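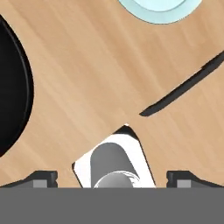 *A wooden tabletop, seen from above.*

# Gronow Supper Club: things people keep asking

Last revised 2019-07-20 by Rhiannon Morgan, who would like fewer emails.

### Is it a restaurant?

No. It is one long evening a month in the old chapel hall at Gronow, with a set menu and a kitchen the size of a wardrobe. If you want a choice of mains, Wanport has several places that will give you one, and some of them have parking.

### How do I book?

By email, from the first of the month. Tell us how many of you there are and what you can't eat. We reply in the order things arrive. Sending the same message four times puts you in the queue four times and annoys the person reading it.

### How hard is it to get in?

There are 546 names on the mailing list and the hall doesn't stretch. The list sounds worse than it is, as a fair number of those people moved away years ago and seem to enjoy being told what they've missed. February is easy. December is not.

### What does "can't eat" mean?

Allergies, religion, being vegetarian or vegan, pregnancy, doctor's orders. All fine, all catered for, provided we know by the week before. "Not mad on leeks" is an opinion, and you're welcome to hold it at the table.

### Can I bring wine?

Please do. We have no licence and no corkage. Glasses are provided, though they don't match. If you bring a bottle of something very grand, expect your neighbours to become friendly.

### Will I have to talk to strangers?

Yes. The tables are shared and we do the seating plan. Couples are put opposite each other, which most of them survive. If there's someone you really mustn't sit near, say so when you book — we don't need the story, although we have been sent some good ones.

### What time should I arrive?

Doors at seven, soup at half past. The Dokura bus stops at the bottom of the hill at ten to seven, and the hill takes longer than you think. Latecomers start with whatever course we've reached. One gentleman had only cheese.

### How do I get home?

The last bus back leaves at 10.40. After that it's a taxi from Brullen, and they like to be asked the day before. The hall has been slept in once and we'd prefer to leave it at that.

### Are children welcome?

Over-tens, at full price, eating what everyone else eats. Younger ones are better at the summer lunch, where there's grass.

### I've had to cancel. Can I have my money back?

Up to 2 days before, yes, all of it. After that the fish has been bought. You can pass your seat to a friend, but let us know their name so we don't spend the evening calling them by yours.

### Can I have the recipe for the plum tart?

It's pinned up by the coats. Take a photo of it and leave the paper where it is, please. This is the third copy.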